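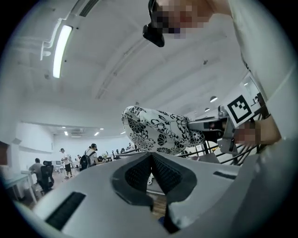 I rented the Jalluvon paired gripper kit for most of August and used it to record household tidying tasks, mainly fabric ones: cushions onto chairs, covers straightened, that sort of thing. The robot those recordings are meant for is a two-arm machine that lives at another site. With this kit you don't need the robot while you record. You hold a gripper in each hand, do the job yourself, and the software turns your hand motion into something the arms can copy.

I have used two other ways of doing this. One was a leader-arm setup from Kasprzak, where you push a small copy of the arm around and the big one follows. The other was guiding the robot's own arms by hand. Both gave me clean data and both were slow. In the same length of session I get far more done with the Jalluvon grippers.

Setup took 19 minutes the first time, including charging checks and calibration. The calibration is simple. You hold the grippers so each can see the marker on the other, wait for the app to accept it, then open and close the fingers fully a few times. If you skip the open and close part, the finger width comes out wrong in the recording and you won't find out until later. I lost an afternoon to that.

Grip is good on cloth. The finger pads will pinch a loose corner of fabric and keep hold of it while you swing your arm. Thick cushions are harder. The fingers don't open wide enough to take a full one across the middle, so you learn to go for an edge or a fold. Small hard things like pens and coins I would not bother with.
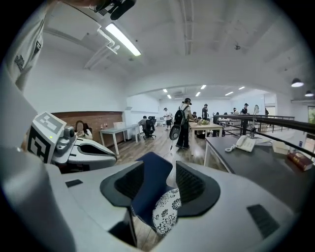 The wrist view is very wide. That helps tracking, because there is nearly always something fixed in view for the software to hold on to, such as a railing, a ceiling light or a desk. It also means everyone in the room ends up in your recordings. Face blurring is included and runs when you export. It did its job on my files, but it adds to the wait.

Tracking dropped out mostly when I put both grippers close to a plain surface. The app flags those takes and you can throw them out or trim them. Out of 643 takes I had 184 flagged. I think a fair share of those were my fault for moving too fast in the first week. Dwynwen Sayce, who shared the recording with me, moves slower than I do and had fewer flags, but her wrists got tired sooner. The grippers are heavier toward the front than they should be. We settled on swapping over every half hour.

You will also need to watch how you move. It is easy to twist your wrist in a way no robot arm can follow, and the recorder does not warn you while you're doing it. The reach check only runs after upload. I'd like to see a beep or a light for that in a later version. Gavel, the labeling program we use, opened the exported files without any conversion.

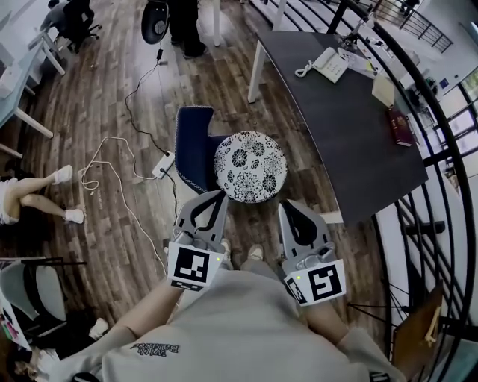

The head camera is a separate purchase. I'd get it. The wrist views alone lose track of where the target is once the fabric covers the fingers, and with the head view you can see both hands and the thing you are working on. The strap is poor, though, and slides down if you look at the floor for long. I replaced it with one from a hardware store.

The manual is short and a bit out of date. Two of the menu names in it no longer match the app. Support at Drescombe, the rental firm, answered by email the same day both times I wrote.

Good: quick to start, no robot needed, holds cloth well, simple export.
Bad: front-heavy, fingers could open wider, late reach check, weak head strap.

I've booked the kit again for the next set of tasks, which is bedding and towels.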